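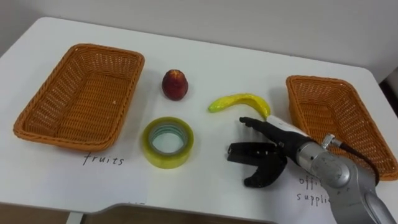 Page 15

5. Connecting a cylinder of high purity propane to the Skaduvum gas panel

This section is for the person who changes cylinders on the Skaduvum two-stage panel. It covers propane and isobutane of instrument grade. For ammonia and other corrosive gases please use the separate booklet, because the seals are different.

Before you begin, read the safety data sheet delivered with the cylinder. Only trained persons may do this work. If your site has its own rules for flammable gases and they are stricter than ours, follow your own rules.

5.1 What you need

The cylinder, with valve cap and tamper seal in place
One new gasket of the type printed on the panel label
The Pakell open-end wrench delivered with the panel
A leak detection liquid approved for hydrocarbons
A portable gas detector, tested on the same day
Nitrogen for purging, connected to the purge inlet

CAUTION: Do not use a normal adjustable wrench. It damages the edges of the nut, and the next person will have difficulty to open it.

5.2 Placing the cylinder

1. Switch on the ventilation of the gas cabinet and wait until the green lamp is steady. A blinking lamp means the air flow is still too low.

2. Bring the cylinder on a cylinder cart with the chain closed. Do not roll it by hand over door thresholds.

3. Stand the cylinder upright in the cabinet and close both straps. The upper strap must sit above the middle of the cylinder – if it is lower, move the bracket one hole up.

4. Compare the product name on the cylinder label with the name on the panel. Do not trust the color of the cylinder, which can be different from one country to another.

Note: Propane and isobutane cylinders from the same supplier can look exactly alike. Sjögren panels of the older series have the same inlet as ours, so the thread will not stop you from making a mistake.

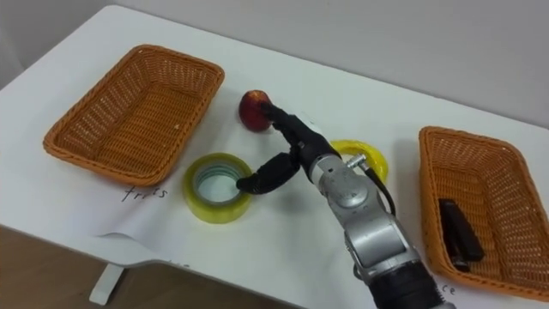

If the two names do not match, close the cabinet, leave the cap on and return the cylinder to storage. Write the cylinder number in the log before you take a new one.

5.3 Making the connection

5. Check that the cylinder valve is closed. Remove the cap and the tamper seal.

6. Look into the valve outlet. If you find dust or oil, do not clean it with a solvent. Send the cylinder back to the supplier.

7. Remove the old gasket from the pigtail and throw it away. Put in the new gasket with clean gloves.

8. Turn the nut by hand until it stops. Please remember that connections for flammable gases normally have a left-hand thread, so you turn to the left to tighten.

9. Tighten with the wrench, in one slow movement. Do not use a pipe to make the wrench longer.

CAUTION: Never put tape, grease or paste on the thread. The gasket makes the seal, and such materials will go into the gas and spoil its purity.

5.4 Purging and leak test

10. With the cylinder valve still closed, open the purge inlet and let nitrogen fill the pigtail. Close the inlet, then open the vent valve until the gauge is back at zero. Repeat as many times as the plate inside the cabinet door says.

11. Fill the pigtail with nitrogen one more time and close all valves. Read the gauge and wait 15 minutes. The needle must not move.

12. If the needle moves, put leak detection liquid on the nut and watch for bubbles. Release the pressure before you tighten again. When the leak is still there after 2 attempts, change the gasket.

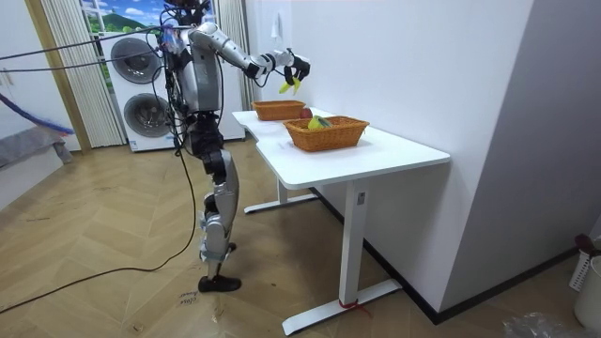
13. Vent the nitrogen and open the cylinder valve slowly, a quarter turn first. Hold the gas detector near the connection. When there is no alarm, open the valve fully.

14. Set the outlet pressure with the regulator knob. Turn it slowly, and let the gauge settle between each small turn.

15. Sign the log and hang the "In use" tag on the cabinet door.

Note: Spare gaskets are sold in bags under order number 300-175 from the Flilimberg warehouse. The warehouse is closed for stock counting in November, so please order before.

Revision of Jul 12, 2018. Continue with section 6, Daily checks.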